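Vistorholm puts hand-held grippers through a towel-folding trial

Side-by-side comparison of finger pads and controllers opens to outside teams in November

Vistorholm, the workshop for people who build and test robot hands, has begun its biggest comparison of grippers so far, and it is all being done with household cloth. The trial sets two makes of hand-held gripper, the Camari and the Verow, against the same job: pick up a crumpled towel, open it out, fold it, and leave it square on the table. Each operator will complete 200 folds over the course of the trial.

Cloth is a wonderful test, and a rather cruel one. A block or a cup stays the same shape when you pick it up. A towel slides, twists, hides its own corners and comes up in two layers when you wanted one. Small differences between grippers that hardly show up with solid objects become very plain indeed once there is a hem to find.

"I have been looking forward to this one for ages," said Elif Naz Toprak, who leads the trial. "You put the gripper in your hand, you go for the corner, and within a minute or two you have an opinion about the fingers. What we want now is to find out whether seven people have the same opinion, and whether the recordings back them up!"

Operators work seated, with a gripper in each hand and the cloth on a mat in front of them. Marker plates on top of the grippers let the tracking software follow each hand through the fold, and the same movements are later played back on a pair of arms.
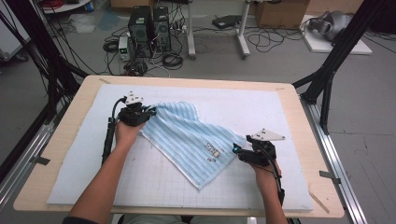
What is being compared

The trial looks at four things: finger pads, closing force, how well each gripper is tracked, and the controller that turns a hand movement into an arm movement. Pads come first. Felt-faced fingers are being tried against bare ones on a single layer of cloth, on a folded edge, and on a thick stack where the lower layers tend to stay behind.

The controller work is led by Benoît Poulain, who wrote the playback software, known as Pacheco. It takes a recorded fold and repeats it at a range of speeds, so that a fold made comfortably by hand can be checked at the pace an arm can manage.

"People fold quickly and they fold with a lot of small corrections," said Poulain. "The arm has to copy those corrections or the edge drifts. I'm really pleased with how Pacheco copes at slow speeds. At full speed we have work to do -- quite a lot of it, and I can't wait to get on with it." 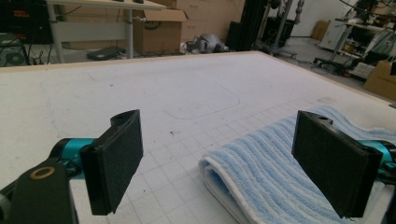 Early sessions have already changed the plan. Operators asked for more time on thick folds, where the fingers have to slip under several layers without pushing the whole towel along the table, and a separate set of runs has been added for this. The order of the grippers is now swapped between sessions too, as tired hands were being unfair to whichever one came second.

Joining in

Vistorholm has places for seven outside teams. Teams may bring their own fingers, pads or controller, provided the parts fit either gripper and can be swapped between runs. Towels and tracking are supplied. No experience of cloth handling is needed, though some patience will help.

Results will be shared with every team taking part, failed folds included, and the full set of notes will be published once the last session is done. Teams interested in a place should write to the Vistorholm trials desk with a short description of what they would like to test.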